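The club meets on Saturday because that is the only day the back table is free, and I joined it for the reasons anyone my age joins a robotics club, namely that my kid quit and the fee was already paid. You may remember from earlier posts that I was going to "pop in for a week or two." I now own my own screwdrivers. I have opinions about cable ties.

We are called the Ciltanthorpe Robot Club, a name that took one evening to choose and has never inspired anyone. This year we are entering the Skokham, a regional contest for school and community teams with a different household theme each time. Last year it was laundry. We did not do well at laundry. The sock was still in there when we packed up, and for all I know it is in there now, holding up the left drive wheel.

This year's theme is the coffee bar. Your robot has to pick up a cup, turn it to show the judges that it's empty, set it back on its saucer and not break anything. Points come off for spills, which seems harsh given that the cup is empty by rule. Points also come off for "hesitation," and I would like to know who is measuring that and whether they do it at home.

Our robot is named Wovow. The younger half of the club picked the name, and the older half has stopped asking what it means. Wovow has two arms, one good and one that came out of a box of parts marked KEEP. The arms are the fun bit. The unfun bit, which is most of the bit, is that neither arm knows what a cup is, and somebody has to show it. So this month's homework was to handle cups the way a person does, over and over, and bring back what we had so the students could label it.

I assumed labeling would be done by a computer. The computer, I was informed by a fourteen-year-old in a tone I recognized from home, is the thing we are labeling it for. So for two Saturdays running the club has sat at the back table marking thumbs. Left thumb, right thumb, rim, saucer. There is a spreadsheet. There is a second spreadsheet that explains the first one, and it is wrong.

What I didn't expect was the arguing. You would think a roomful of people could agree on when a hand has picked up a cup. Does it start when the fingers touch it? When it leaves the saucer? One of the students holds that it starts when you decide to, and she was asked to kindly keep that sort of thing for English class. We settled on leaving the saucer. Then we went back and redid all 37 clips from the week before, which had been labeled under what we now call the old regime.

The other argument was over thumbs. I pick up a cup by its handle like a person who was raised indoors. Wovow can't do handles. Its fingers are too fat and its wrist gives up partway around — I sympathize — so the plan is for it to take the cup with both hands and hook a thumb over the rim on each side. Every coffee drinker in the club objected to this on grounds of hygiene. Every engineer in the club said the cup was going to be empty. We are mostly the same people, so it was a strange ten minutes of everyone disagreeing with themselves.

Anyway, the thumbs won, and we have been practicing it on a real counter with real cups, which is a great deal more nerve-racking than the plastic ones we keep in the bin.
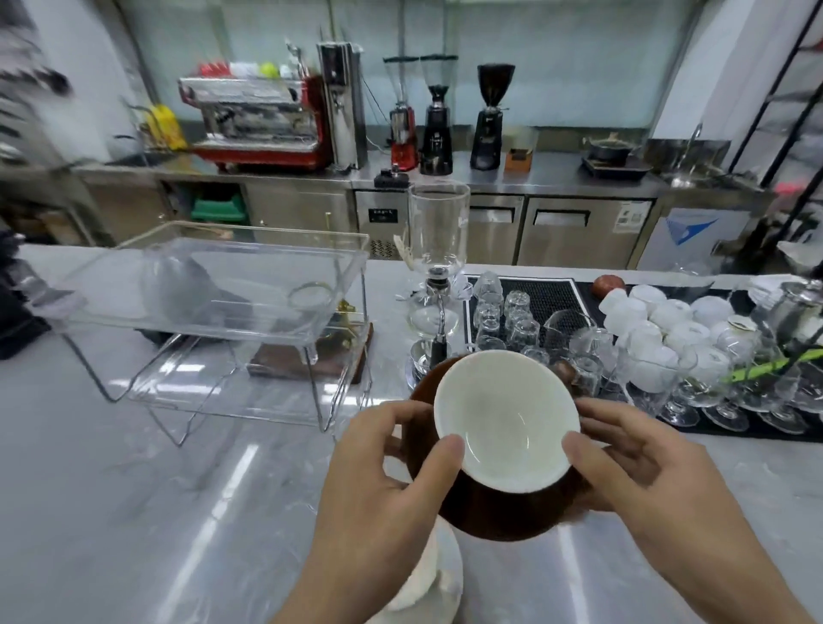
Posted by the Reluctant Mentor
Filed under: Robot Club, Coffee, Things I Said I Wouldn't Do

A brown cup with a white inside is close to a perfect object from Wovow's point of view. The edge stands out, and there is no question which part is the inside. The pale marbled counter is another matter. It's so shiny that the overhead lights show up in it as long white streaks, and our software, which we call Ifans, loves a long white streak. Ifans has so far reported the streaks as spoons. It has reported a great many spoons. A white saucer on a pale counter, on the other hand, it can't find at all, and the saucer is where the cup is supposed to go.

Then there's the company the cup keeps. At the club we practice on a bare table, one cup, good light. A working counter has a siphon standing right behind the thing you want, and a rubber mat full of small clear glasses, and a clear pitcher lying on its side for Wovow to plow into. I counted the chances for disaster and then stopped, for my own good. The students were delighted. They want the contest table to be worse.

Clear glass is our next problem, and I have been put in charge of it, I suspect as a punishment for the spoon jokes. Ifans sees straight through a tumbler to whatever is behind it and carries on as if the way were open. The current proposal is to give it 2000 more labeled pictures of glassware. The current proposal for who labels them is me.

We have 8 weeks. The good arm can lift the cup and turn it. The KEEP arm can lift the cup and then keeps lifting, with great sincerity, until somebody pulls the plug. There's a fix for that involving a new cable, and the cable is on order, and I have been asked to bring snacks again, the salty kind this time. If anyone reading has a chipped white saucer they don't love, drop it off at the back door before ten. We are going through them faster than planned.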